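Glove and gripper data to be trained together
December 15, 2020

The manipulation group at Danach has finished its first comparison of two ways of teaching a robot to pick up soft and awkward objects. Both rely on a person doing the job by hand. In one, the person wears an instrumented glove with a marker cube on the back of the hand. In the other, the person holds a gripper tool with a wide-angle camera on it, and no glove is needed.

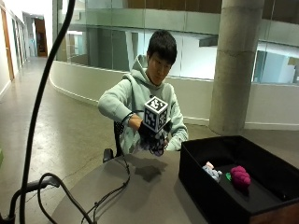
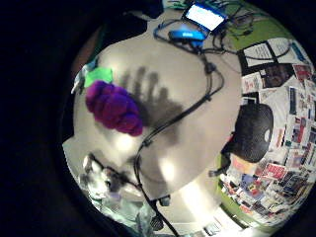
Hand tracking with the glove and marker cube (first picture) and the view from the hand-held gripper (second picture).

The group recorded 2744 demonstrations, beginning in October. A policy was trained on each set separately and then on the two combined, using the Verko training code with no changes to the network. Each policy was given 500 trials on the same arm.

The combined policy failed on 20 of its trials. The gripper-only policy failed on 33, and the glove-only policy did worse than either, mostly on objects that shift when touched. The glove gives good finger positions but says little about what the object is doing — the gripper camera fills in that part.

Calibration remains the slow step. The cube has to be re-registered whenever the glove is taken off, and tracking drops out when the other hand covers too many of its faces. A smaller cube, made by Žukauskas, is being tried. It is lighter on the wrist, but its markers are harder to read from a distance.

The recordings are stored on Flarkik in the usual project folder. Groups wanting to use them should check the labelling notes first, as the colour settings on the gripper camera were changed partway through.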